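Rososero Manipulation Laboratory
Bench inspection checklist: demonstration by remote control
Bench 2, rack and tray task

Purpose
This checklist is completed before any operator records demonstrations on the bench, and again whenever the objects have been moved between sessions. The inspector enters Yes, No or N/A against each item and adds a comment where one is needed. Recording may not start while any item in Section A is marked No.

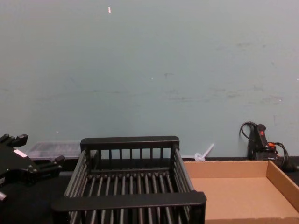
Page last changed: December

Section A – Bench and fixed objects

A1. Rack stands square to the operator and does not rock when pressed at each corner.
Result: Yes
Comment: Pressed by hand with the arms disabled.

A2. Cardboard tray is placed to the right of the rack, side by side with it.
Result: Yes
Comment: Tray to be replaced when the walls no longer stand up unaided. The present one is acceptable.

A3. Rack and tray are empty before the first demonstration.
Result: Yes
Comment: Chest-height view checked. Both empty.

A4. Clear plastic container is at the back left, outside the path from the rack to the tray.
Result: Yes
Comment: The left arm passes close to it on wide approaches. Operators trained at Sallcombe are used to a bench without this container and should be told of it.

A5. Corded tool at the back right is unplugged and its cord is kept behind the tray.
Result: Yes
Comment: Plug checked at the socket. The cord is in loops and stands higher than the tray wall. Tie it down before the next session – a raised loop can catch on a gripper finger.

A6. Wall behind the bench is free of notices and loose paper.
Result: Yes
Comment: Scuff marks noted. No repainting while the present set of demonstrations is open, as the background must stay the same throughout.

Section B – Arms, grippers and remote control

B1. Emergency stop tested from the operator's seat and from the bench.
Result: Yes
Comment: Both arms stopped.

B2. Gripper fingers open and close fully under remote control.
Result: Yes
Comment: Right gripper slower to open than left. Reported to Osow under the service agreement. 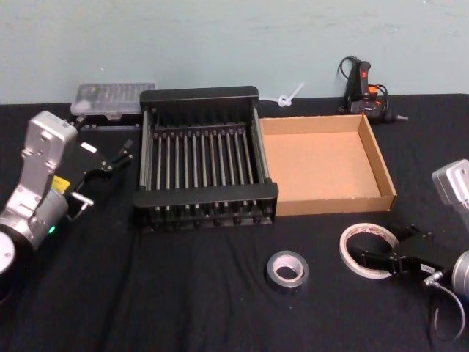
Rivadeneyra

B3. Cable at the right gripper has enough slack for the whole reach.
Result: Yes
Comment: Cable hangs in a loop below the gripper. Operators must not turn the wrist further to take up the slack.

B4. Black cloth lies flat in the area where objects are picked up.
Result: No
Comment: Folds in the foreground, most of them towards the two near corners. Smooth by hand with the arms disabled. This item does not prevent recording, but a fold under a roll of tape changes the height of the grasp.

B5. Objects for the task are within reach and apart from one another.
Result: Yes
Comment: Two rolls, the silver duct tape in front of the rack and the other nearer the right arm. The right arm should take the nearer roll first.

B6. Operator has completed 17 practice runs without recording.
Result: Yes
Comment: Log sheet signed.

Section C – Wrist view and records

C1. Wrist view shows the rods of the rack clearly enough to judge a placement.
Result: Yes
Comment: Rods distinct, with no strong glare. Clean the lens with a dry cloth only.
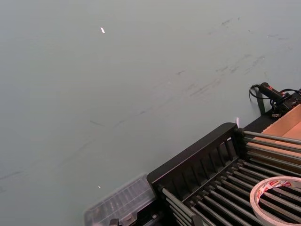
Item C1: wrist view, with a roll of tape on the rods of the rack.

C2. Small debris removed from the work surface.
Result: No
Comment: White specks remain. Remove before recording.

C3. Failed attempts are kept and marked as failed.
Result: Yes
Comment: Almost 299 demonstrations are now held for this task, against a target of 500. Deleting an attempt requires written approval.

Actions outstanding: A5, B4, C2. The inspector is to recheck these on Monday before the bench is released.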